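3.2 Looking after the hand-held gripper

I'll be honest about how this section came about. We had planned two lines on maintenance and a pointer to the parts list, and then Deisy Cuervo read the draft and asked who was going to believe that a tool with that many bolts in it looked after itself. Fair enough! So what follows is how we set up the Mistari gripper and how we kept it going through 2837 recorded grasps.

The tool is held in the hand and closes two fingers, left and right, on whatever is between them. Each finger is a plain straight bar bolted at its ends, and that's where nearly all our trouble came from. A bolt that has backed out by a quarter turn doesn't look loose and doesn't feel loose when you waggle the bar. You only find out when a thick book starts to swing between the fingers (thin ones will forgive you a lot). We lost a whole Wednesday to this before Haziq Mangundap thought of painting a stripe of nail varnish across each bolt head and onto the plastic beside it. If the stripe is broken, the bolt has moved. It takes seconds to check and it's still the best thing we did all May.

Our routine ended up like this. Every 100 grasps we stop, look at the stripes, wipe the insides of the fingers with a dry cloth and close the gripper on a steel gauge block to see whether the reported opening still agrees with the block. If it's out, we zero it again and write the offset in the Mivton log. We zeroed it 8 times over the whole study, mostly in the first week, when we were still doing the bolts up by feel. After we bought a proper torque driver the drift nearly went away, and I wish we'd bought it sooner.

Books turned out to be the object that shows up a badly set gripper fastest. They're heavy for their thickness, the covers are slippery, and people never pick them up quite square. So after any repair we do a run of 37 book grasps before the tool goes back into use (see Fig. 4).

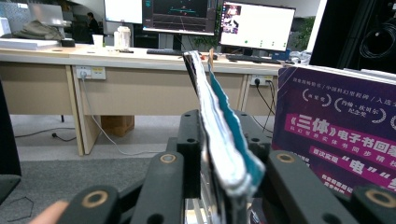
Fig. 4. A book grasp with the hand-held gripper.

I'd also keep a spare pair of fingers, already drilled and varnished, in the same drawer as the driver. We swapped the left one twice. The first time we had no spare and had to wait for a print, and the second time the job was done before my tea had gone cold. One warning, though: do change both bars together if you can. A new bar against an old one grips a little off centre, and the offset you get from the gauge block won't tell you that. We spotted it by eye, with the book leaning the same way grasp after grasp, and went back and flagged those runs in the log so they could be left out of the results in Section 4.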